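Skondeo wrist camera kit: a long-term review

I have put off writing this one, mostly out of fondness. We bought the Skondeo kit last spring to collect demonstrations for a laundry policy, and it has been on our arm nearly every working day since – long enough that I feel I can be fair about it, scuffs and all.

In the box you get the little camera, a clamp that goes on behind the gripper, a good long cable, and the recording software, called Luvgate. Setup took me most of a Wednesday morning, and a fair bit of that was me hunting for the right hex key (bring your own!). Once it was running, though, it ran. We now have 3,205 episodes saved, and only 9 of those were lost to anything I could blame on the kit.

What I like

The view is wide and it sits low, so both fingertips stay in sight through the whole reach. That matters a great deal when the job is getting hold of a washer door. My colleague Şengül Dağdelen does most of our teleoperation, and she says she stopped glancing at the overhead monitor within her first 50 runs. Colors come through nicely too, and our policy seems to care about color more than I would have guessed. A bright toy in the basket is much easier to label than a gray sock, so we mix both in on purpose.

Luvgate's tagging is lovely. You tap a key when the grasp starts, tap again when it ends, and the marks land where you expect them.

What I would change

The clamp works loose after a few hundred runs, and you won't notice until the fingers have drifted in your recordings. We threw out 571 episodes before we caught it, which was our fault as much as Skondeo's. Now we check it every morning. Shiny things are also hard on the exposure, and a steel drum behind domed glass is about as shiny as chores get.
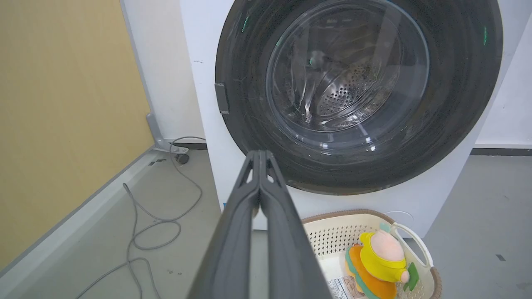 Would I buy it again?

Yes, and we have, for the second arm. I looked hard at the Gatti unit first, and it is a handsome thing, but the software felt half finished to me and I missed my tagging keys. If you only do tabletop work you could happily get by with something cheaper. For doors, drums and baskets down near the floor, I'd send you to Skondeo, with a spare clamp in the same order.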